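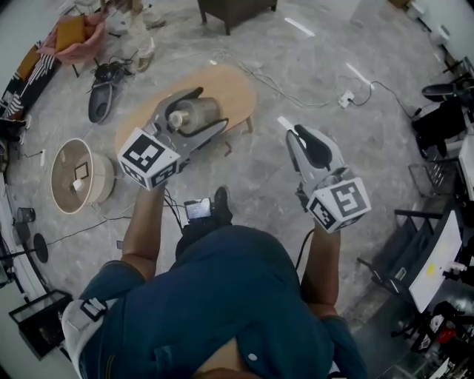

What do you do with a living room where everything ends up on the floor?
Start with the floor. Pick up the shoes, the cables, the cans, give each one a place to go, and leave the furniture alone until that's done.

FOR IMMEDIATE RELEASE

Hostden launches Floor First, a living room tidying plan for renters and small homes

DRENA, November. Hostden, the home organizing service, today opens sign-ups for Floor First, a five-step tidying plan for one room only. The living room. No closets, no garage, no kitchen drawers. Sign-ups open at 9 a.m. and the first 300 households get the printed guide at no charge.

The plan came out of a survey of Hostden customers this fall. 687 households answered. Of those, 502 said the living room floor was the part of the home they tidied most often and were least happy with. Not the kitchen, which surprised us. We had a kitchen guide half written. It's in a drawer now.

What people told us was on the floor, in no order: sneakers, chargers, power strips, drink cans, mail, dog toys, one slipper, baskets that were supposed to hold all of the above and had been full since spring.

The five steps

1. Cans and cups out. Anything you drink from leaves the room first, including the can lying on its side above the coffee table. Rinse, recycle, done. Two minutes.

2. Shoes to the door. All pairs, even the ones you plan to wear in an hour. If there's no room by the door, one low rack, or a tray. Guide has sizes.

3. Cables along the wall. Unplug what isn't in use, then move the power strip so the cord follows the baseboard and doesn't run across the middle of the room. Do not put a cord under a rug. Do not tape a cord under a rug either, we got that question a lot. Spare chargers go in a pouch, labeled, and the pouch goes in the cabinet.

4. Empty the basket. Tip it out on the sofa, all of it. Put back only what gets used in that room in a normal week. A round basket next to an armchair is a great thing to have and a terrible place to lose a picture frame. Most people who tried this step found at least one remote.

5. Furniture last. Cushions back on the seats, coffee table squared up to the sofa, then sweep or vacuum underneath. Pieces on thin legs are easy, the broom goes right under. Pieces that sit flat on the floor, pull out once a month and no more.

The whole thing is meant to fit in an evening the first time. After that it's a short reset, most testers did theirs after dinner.

What's in the guide

The printed guide is a fold-out sheet, sized to go on the inside of a cabinet door. One side has the steps. The other side has a blank plan of a room where you draw in your own sofa, chairs, table and outlets. The outlets matter more than people expect, pretty much every cable problem in the test homes started with a chair parked in front of the only outlet on that wall.

There is also a page on color, short. Customers asked if they should buy matching baskets and cushions. Our answer is no, keep what you have. A striped sofa and a pink armchair can share a room just fine, and yellow cushions on both will do more to pull them together than a cart full of new storage. Spend the money on a longer extension cord if anything.

Materials for the in-home version

Households that book a visit get a kit put together with Masik, which makes the cable pouches and clips, and Jacobs, which supplies the shoe trays. The kit is optional. Floor First works with a cardboard box and a marker, and the guide says so on the frist page.

In-home visits run in Drena and the surrounding towns only for now. Each visit covers one living room. Our organizer works alongside you, you make the keep-or-go decisions, we don't throw out anything without asking. Please don't clean up before we come. It makes the visit harder, we can't see where things naturally land.

A few practical notes for editors

Floor First is a service and a printed guide, there is no app. The guide is in English at launch. Large-print copies on request. Stores that want to carry the guide should write to the trade desk and not the customer line, the customer line is busy this month. Homes with hard floors and homes with carpet use the same steps, the only difference is step 5, and theres a box about it on the back of the sheet.

Survey questions and the full list of answers can be sent to press who ask for them. Sample guides too, while they last, allow a week for mail.

About Hostden

Hostden is a home organizing service based in Drena. It offers in-home visits, printed guides and a monthly letter to customers. Previous guides have covered entryways and shared bedrooms.

Press contact: Hostden press desk, Drena. Calls answered 9 a.m. to 4 p.m., leave a message after that and we'll call back the next morning.

ENDS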